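홈 | 칼럼 | 생활 | 교육 | 지난 글 | 구독

손글씨 수업을 없애지 말자는 쪽에 서는 이유

지난 10월에 우리 구 평생학습관이 내년도 강좌 개편안을 내놓았다. 성인 손글씨 강좌를 폐지하고 그 시간에 문서 작성 프로그램 강좌를 하나 더 넣는다는 내용이었다. 수강생이 9명까지 줄었으니 수치만 보면 할 말이 없다. 그래도 나는 이 결정에 반대한다. 학습관 게시판에도 짧게 의견을 적었는데, 거기에 다 쓰지 못한 것을 여기에 적어 둔다.

먼저 내 사정부터 밝힌다. 나는 글씨를 잘 쓰지 못한다. 회사에 다니는 동안 손으로 쓴 것이라고는 택배 송장과 서명 정도였고, 서명마저 해가 갈수록 무너져서 은행에서 다시 써 달라는 말을 3번 들었다. 이름 석 자를 쓰는데 첫 글자만 알아볼 수 있었다. 강좌에 등록한 것도 그 무렵이다. 그러니 나는 객관적인 관찰자가 아니고 이 수업의 덕을 본 사람이다.

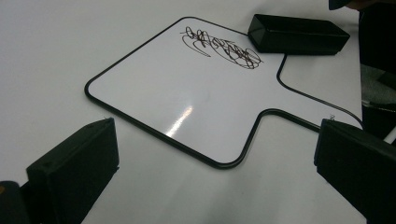

쓸모가 없어졌다는 말에 대하여

폐지에 찬성하는 사람들은 대개 손글씨의 쓸모가 사라졌다고 말한다. 절반은 맞는 말이다. 관공서 서류는 거의 화면에서 작성하고, 편지를 쓰는 사람도 드물다. 학교에서도 필기를 태블릿으로 하는 아이가 많아졌다. 내 조카는 공책을 1년에 한 권도 다 쓰지 않는다.

그런데 쓸모를 따지려면 어디에 쓰는지를 좀 더 자세히 봐야 한다. 우리 집 냉장고에는 아직 손으로 쓴 장보기 목록이 붙어 있다. 병원 대기실에서 의사에게 물어볼 것을 적을 때도 나는 종이를 꺼낸다. 어머니는 약 봉투마다 날짜를 직접 쓰신다. 이런 글씨는 통계에 잡히지 않는다. 보관되지도 않고 남에게 보일 일도 없지만, 하루에 몇 번씩 쓰고 읽는다.

읽을 수 없는 글씨가 만드는 불편도 있다. 예전 직장에서 회의 내용을 칠판에 적던 선배가 있었는데, 회의가 끝나면 사람들이 각자 다르게 읽은 숫자를 들고 자리로 돌아갔다. 납품 수량 800을 300으로 옮겨 적은 동료가 거래처에 사과 전화를 하는 것도 봤다. 그때는 다들 그 동료의 부주의를 탓했다. 지금 생각하면 8의 윗부분을 닫지 않고 쓴 쪽의 책임도 작지 않다.

몇 해 전 Moffat이라는 작은 마을에서 한 계절을 지낸 적이 있다. 하숙집 주인 Alasdair Leckie 씨는 은퇴한 우편배달부였다. 그는 주소를 쓸 때 글자와 글자 사이를 유난히 넓게 띄웠다. 이유를 물었더니 비 오는 날에도 읽을 수 있어야 한다고 했다. 잘 쓴 글씨라고 하기는 어려웠다. 획이 굵고 투박했고 줄도 자주 기울었다. 하지만 그가 남긴 쪽지를 잘못 읽은 적은 없다. 나는 그때부터 글씨의 좋고 나쁨을 모양보다 읽는 사람 쪽에서 생각하게 되었다.

손글씨 강좌에 불만이 없는 것은 아니다. 첫 달 내내 붓펜으로 시구를 베껴 쓰게 한 것은 지금도 잘못이라고 본다. 멋진 엽서 한 장을 만들어 가는 재미는 있었지만 내 메모는 하나도 나아지지 않았다. 두 번째 달에 강사가 바뀌면서 숫자 쓰기, 전화번호 받아쓰기, 서서 판에 쓰기를 연습했고 그때부터 실력이 늘었다. 판에 쓰는 것은 종이에 쓰는 것과 많이 다르다. 손목을 댈 곳이 없고, 팔 전체로 획을 그어야 하고, 조금만 서두르면 글자가 오른쪽으로 갈수록 커진다.
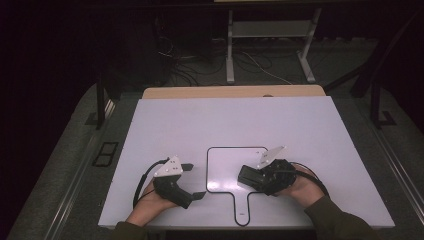 그래서 나는 강좌를 지금 모습 그대로 두자고 주장하지는 않는다. 이름을 생활 글씨로 바꾸고, 기간을 8주에서 5주로 줄이고, 예쁜 글씨를 배우고 싶은 사람은 따로 모으면 된다. 재료비도 낮출 수 있다. 내가 낸 재료비에는 한 번 쓰고 서랍에 넣어 둔 붓펜 세트가 들어 있었다. 2,000원짜리 공책 한 권과 집에 있는 볼펜이면 충분하다.

문서 작성 강좌가 필요 없다는 말도 아니다. 다만 그 강좌는 이미 오전반과 저녁반이 있고, 같은 내용을 가르치는 곳이 우리 동네에만 여럿이다. 어른이 글씨를 다시 배울 수 있는 곳은 내가 알기로 학습관 하나다. 혼자 교본을 사서 하면 되지 않느냐고 묻는 사람도 있는데, 나도 교본을 두 권 샀고 두 권 다 열 장을 넘기지 못했다. 옆에서 누가 읽어 보고 이 글자가 무슨 글자냐고 물어 주어야 고치게 된다.

학습관은 다음 달까지 의견을 받는다고 한다. 게시판에 올라온 글은 아직 몇 개 되지 않는다. 나는 방문 접수도 된다기에 의견서를 손으로 써서 낼 생각이다. 접수 창구의 직원이 되묻지 않고 끝까지 읽는지 옆에서 볼 것이다.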